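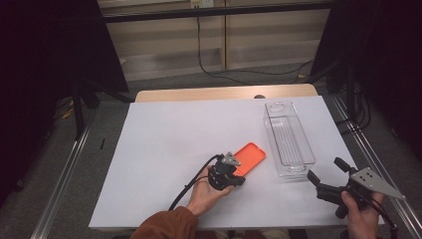 Wiesława Dudek writes that her Dolano strap shows no pulse at all for the start of every ride, and asks whether she should be worried. She should wet the electrodes. So should everyone else, and step 2 now says so in plainer terms than the last edition did.

Section 5: Your first step test

By this stage you should have the strap charged, the Rosusik app installed and the two of them on speaking terms. If they aren't, go back to Section 4. A step test needs a steady signal from beginning to end, and a strap that drops out halfway through will give you a graph resembling a coastline.

The test finds the effort at which talking stops being pleasant. The app calls this your talk point. It is a rough but useful marker of where easy riding ends, and you can find it on an exercise bike with no needles, masks or people in white coats. What it won't tell you is how fit you are compared with your brother-in-law. There have been requests.

Caution: Don't do this test if you have chest pain, a fever, a heart condition your doctor hasn't cleared you to exercise with, or a strong feeling that today is a bad idea. If you take tablets that slow the heart, the numbers will be misleading, and you should ask your doctor before using them for anything.

What you need

An exercise bike with numbered resistance levels
The strap and its sensor pod
A phone or tablet with the app open and the screen set to stay on
A towel
A bottle of water
Something to read aloud (see the note after step 7)

A fan helps a great deal. Indoors, heat pushes the pulse up while your legs do exactly the same work, and the app has no idea that your spare room faces south.

Before you start

Eat something light a couple of hours beforehand and leave coffee until afterwards. If that second instruction is out of the question, have the same coffee before every test, so at least you are consistently wrong.

Don't test the day after a hard session. Tired legs and a fresh pair will give you two different talk points, and you'll be tempted to believe the nicer one.

Setting up

1. Clip the pod to the strap. Both studs should click. If only one clicks, the pod will light up, look busy and record nothing.

2. Wet the two ribbed electrode patches on the inside of the strap. Tap water will do. Damp is not enough; they should be properly wet when they touch your skin. Don't use hand cream, cooking oil or any of the other things suggested on forums.

3. Fasten the strap just below the chest muscles, with the logo facing outwards and the right way up. It should be snug enough to stay put when you breathe out fully and loose enough that you can still breathe in.

4. Open the app and choose Tests, then Step Test, then New. Wait for the heart symbol to turn solid. A hollow heart means the app is searching. A hollow heart with a line through it means it has given up, in which case return to step 2 with more water.

5. Check the reading while you sit still. A resting figure that leaps about is nearly always a dry patch or a synthetic shirt rubbing on the pod. Change the shirt before you ring the surgery.

6. Put the screen where you can see it without dropping your head. Looking down at your knees for a whole test gives you a stiff neck and, for some reason, a worse temper. 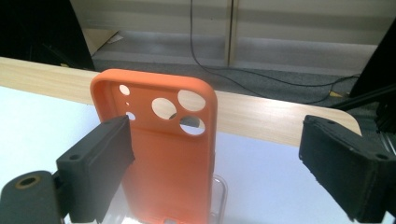

Running the test

7. Pedal gently for 7 minutes on the lowest level that doesn't feel silly. The app calls this Warm-up and will not let you skip it. It has been asked.

Note: Keep your reading matter within reach during the warm-up. It should be dull, printed large and roughly a paragraph long. The back page of this guide has a passage on the storage of garden hoses, chosen by Darius Pop, that has served well. Avoid anything funny. Laughing sends the trace all over the place.

8. Press Begin. The app beeps and shows the first step. Set the bike to the level it asks for and hold a cadence you find comfortable. Whatever cadence you choose, keep it. Speeding up during a step spoils that step and the one after it.

9. Stay at each level until the next beep. Your pulse will climb at the start of a step and then settle. The app uses only the settled part, so there is no need to do anything heroic when the beep goes.

10. When the screen says Speak, read your passage aloud at normal volume. Then tap one of the buttons: Easy, Bit awkward or No. Answer truthfully. Most people tap Easy one step longer than they should, and we've yet to meet a spouse in the next room who was fooled.

11. Raise the resistance by one level at the next beep and repeat steps 9 and 10. If your bike's levels are very far apart, choose Coarse Bike under Settings before you begin, and the app will lengthen each step to suit.

12. Stop when you tap No. The test ends there. You aren't being asked to ride until you fall off, and nothing recorded after the first No is used.

Caution: Stop at once, wherever you are in the test, if you feel dizzy, sick, tight in the chest or unusually short of breath. Turn the resistance down and keep the pedals moving slowly if you can. The app will sulk and mark the test Incomplete. Let it.

13. Pedal gently for 5 minutes. Your pulse should come down steadily. Drink some water. The result is held back until this is finished, a small piece of blackmail that we introduced after learning how many people climbed straight off and lay on the floor.

Reading the result

The result page shows a line going up in stairs and a shaded band across it. The lower edge of the band is the last step you called Easy. The upper edge is the step you called No. Your talk point sits somewhere between the two, and the app marks its best guess with a dot.

Treat the dot with some suspicion. On your first attempt you were learning the beeps, fiddling with the towel and reading about hoses. Repeat the test within a fortnight, at the same time of day, on the same bike and with the fan in the same place. If the two dots land close together, use their average. If they don't, do a third and ignore whichever one followed the bad night's sleep.

For easy rides, keep your pulse below the lower edge of the band. This will feel too slow. It is meant to, and the temptation to nudge it up a little is the main reason people's easy rides are neither easy nor much use for anything else.

Note: The app also draws a dotted line labelled Fuel. It is an estimate of how much of your effort is being met by fat and how much by carbohydrate, worked out from pulse alone. It can be badly out for any one person. Look at it if you like, but please don't plan your dinner round it.

If something goes wrong

The pulse reads exactly double. The strap is picking up movement as well as your heart. Tighten it by one notch and wet it again.

The pulse sticks at one figure. The pod has lost the phone and is showing the last thing it knew. Move the phone closer, or take it off the far side of the metal shelf.

The pulse drops to nothing when you lean forward. The strap has lifted away from the skin. Sit up a little, or slide it slightly lower.

The app asks for a Dudora account. You have opened the older app, whose icon is the same shade of blue. We're sorry about that. Close it and open Rosusik.

The result says Not Enough Steps. You began at too high a level and ran out of talk before the app had anything to draw. Start lower next time.

The talk point is lower than last time. Check for heat, poor sleep, a cold coming on and a different bike. If none of those apply, you may have been a little generous with the Easy button in January.

After the test

Unclip the pod before washing the strap. Rinse the strap in cool water and hang it up to dry away from the radiator. Don't put the pod in the wash, even in a sock. A pod left clipped to a wet strap goes on believing it has found a heartbeat and will be flat by morning.

To keep the result, press Save and give it a name you'll recognise later. "Test" is a poor choice, and so is "Test new". To send it to a coach, press Share and choose Table; the Picture option leaves out the cadence column. Riders following the Iordache winter plan should enter both edges of the band on the plan's first page before moving on to Section 6, Setting your zones.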